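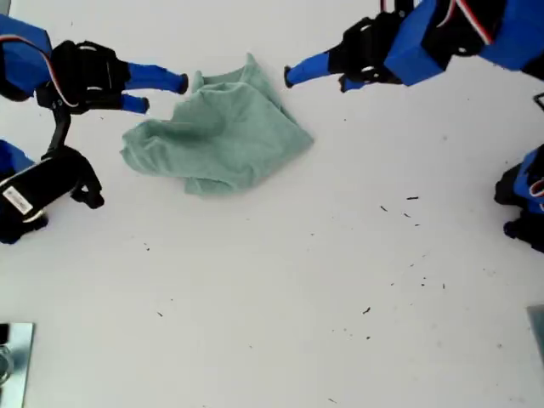
Babak Amini thinks the mayor should have resigned on Wednesday night, as soon as the budget failed, and he said so in a long message that reached me before I had made coffee. His argument is that a council leader who cannot pass a budget has no business staying on to write another one.

I see the logic, but I don't agree. Our town charter doesn't work that way. The mayor of Hundeddale is elected on a separate ballot from the council and keeps the job whether the council likes the budget or not. What the charter does say is that if no budget passes by the end of July, last year's numbers carry over month by month until one does. That has happened once before, and the streets department went the whole fall without hiring.

So the question is who blinks. The mayor's group has four seats. The Milari Road group, which mostly votes together, has three. The last two belong to Fereshteh Rahimi and Councilman Hassanpour, who agree on very little except that they don't want to be taken for granted. Both voted no on Wednesday, for opposite reasons. Rahimi wants the bus line to Flinel kept at its current hours. Hassanpour wants it cut and the money put into the water plant.

The mayor only needs one of them. I expected her to pick Rahimi, who is closer to her on most things and has said what her price is. The bus hours come to 84 thousand dollars, and there is room for that if the parking study waits a year. Instead the mayor spent most of her closing remarks talking about pipes. I take that as a signal to Hassanpour, and I think it was a mistake. He has moved his terms twice since spring.

I should be fair to the Milari Road members. They offered 28 amendments, and a few of them were good. The one on overtime reporting would have passed if it had been voted on alone – it was bundled with a pay freeze, and that sank it. If they want to be treated as a party ready to run things, they will have to decide whether they want wins or speeches.
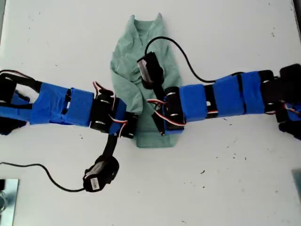 There is also the petition to put the bus line on the fall ballot. It had 154 signatures when the meeting opened and 179 when I checked the clerk's page this morning. It needs a lot more than that, and I doubt it gets there. Still, council members read those names, and plenty of them live in Hassanpour's ward.

My guess is a special session before the month is out, with the bus hours kept and a smaller sum for the plant. Babak says I am too generous to everyone involved. He has a seat on the Flinel bus most mornings, so he will find out before I do.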